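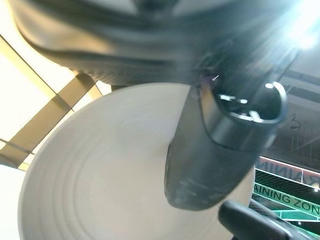
Last updated: August 13, 2021

Chapter 2
What a Pot Can and Cannot Tell Us

Most introductions to archaeology treat pottery as a kind of clock. Find the right rim, match it to a chart, and you have a date. Students like this because it is tidy. We should be more suspicious of it.

Take the site at Dreltenitz. The first report listed 1,416 sherds and assigned 82 of them to a style called Pletska ware, known for its pale surface and low ridges. From those 82 pieces the authors argued that a new people had moved into the valley. The claim was repeated in textbooks for 20 years – including, we admit, the first edition of this one.

What was the evidence? Ridges on a dish may show that it was turned on a wheel. They do not tell us who turned the wheel, what language that person spoke, or how far the dish traveled before it broke. Pots get traded, copied, stolen and handed down. A household in Ohio full of imported plates has not been invaded.

The Bataineh survey, discussed in Section 2.3, found the same ridged ware in layers that were supposed to be older than its arrival. Supporters of the migration story blamed disturbed soil. Perhaps they were right, but no one had raised disturbed soil when the layers agreed with them.

Before reading on, look over the Akwood chart in the appendix and note which of its dates rest on something other than another pot.

Key terms: sherd, ware, type series, residual find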